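Habiter sous les toits : entretien avec la responsable du service Habitat de Wisemden

Rubrique Logement et patrimoine

La commune de Wisemden compte un grand nombre de maisons dont les combles, longtemps réservés au stockage, sont aujourd'hui convertis en chambres. Depuis le mois de juin, le service Habitat reçoit les propriétaires qui envisagent de tels travaux et les oriente dans leurs démarches. Sa responsable a bien voulu répondre à nos questions sur l'évolution des demandes, les règles applicables et les difficultés les plus souvent rencontrées.

Elle rappelle d'abord que le phénomène n'a rien de nouveau. « Les familles ont toujours cherché à gagner une pièce en hauteur. Ce qui change, c'est l'exigence de confort. On acceptait autrefois qu'une chambre mansardée soit glaciale en hiver et étouffante en août. Les occupants actuels ne l'acceptent plus, et ils ont raison. » Le service a enregistré 100 dossiers au cours du premier exercice. La plupart concernaient le quartier ancien, les autres provenant du hameau de Nultcombe, rattaché au même secteur d'instruction.

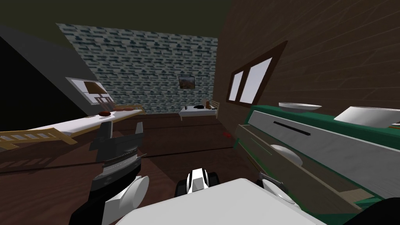 L'instruction d'un dossier commence par un relevé des hauteurs. Le propriétaire mesure la pièce au point le plus élevé, puis au pied de chaque rampant, et reporte les valeurs sur un plan coté. « Nous demandons ce plan avant toute visite, précise la responsable. Sans lui, la discussion porte sur des impressions. » Vient ensuite la question du jour naturel. Une petite fenêtre posée dans le rampant, à châssis blanc et de même inclinaison que la pente, ne donne pas la même lumière qu'une lucarne verticale, et le service invite les demandeurs à comparer les deux solutions avant de solliciter des devis. Le choix a également des conséquences sur l'aspect extérieur, que la commune examine avec attention lorsque la toiture est visible depuis la place du marché.

L'ameublement est un sujet que les demandeurs abordent rarement d'eux-mêmes. La responsable le regrette. « On nous présente des plans où le lit est dessiné comme un simple rectangle, sans tenir compte de la tête de lit ni du passage nécessaire pour faire les draps. Une fois installés, les gens se cognent tous les matins. » Elle recommande de tracer au sol, à l'aide d'un ruban adhésif, l'emplacement des meubles et le débattement des portes et des tiroirs, puis de circuler dans la pièce pendant quelques jours avant d'arrêter l'aménagement.

Interrogée sur l'isolation, elle se montre plus réservée. Le service ne prescrit aucun matériau et ne recommande aucune entreprise. Il met toutefois à disposition une documentation établie avec le bureau d'études Chatzigeorgiou, installé à Bovton, qui décrit les principales techniques de pose entre chevrons et leurs incidences sur la hauteur utile. « Chaque centimètre d'isolant est pris sur le volume habitable. Il faut l'accepter, mais il faut surtout le savoir avant de commander. »

Le financement constitue l'autre motif fréquent de consultation. L'aide communale, plafonnée à 800 euros par logement, couvre les frais d'étude préalable et ne peut être affectée aux travaux eux-mêmes. Son versement est subordonné à la remise de quatre pièces : le plan coté, un titre de propriété, l'avis de la mairie sur l'aspect extérieur et la facture acquittée de l'étude. Un dossier incomplet n'est pas rejeté, mais il perd son rang.
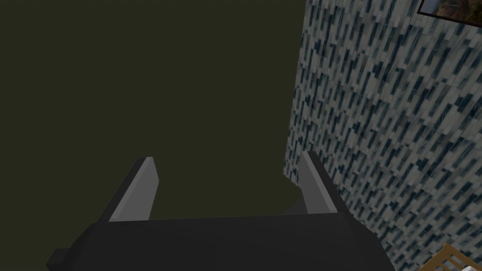 La question de la couleur revient elle aussi dans les entretiens, ce qui a surpris l'équipe lors de l'ouverture du guichet. Aucune règle ne s'applique à l'intérieur des logements. « Les personnes souhaitent malgré tout un avis. Nous leur répondons que cela relève de leur goût et qu'un essai sur un grand carton, déplacé d'un mur à l'autre au fil de la journée, les renseignera mieux que nous. »

Pour les mois à venir, le service prépare un cycle de cinq réunions publiques, dont la première se tiendra à Bovton à 18 heures. Elle portera sur les maisons mitoyennes, où la transmission des bruits par la charpente donne lieu à des différends entre voisins. La responsable souhaite que les artisans du secteur y prennent part. « Ils connaissent ces toitures mieux que quiconque, et nous avons besoin de leurs observations pour réviser notre documentation. »

Le guichet reçoit sur rendez-vous, à la mairie de Wisemden, entrée par la cour. Les plans peuvent être déposés à l'accueil sous enveloppe portant l'adresse du logement concerné.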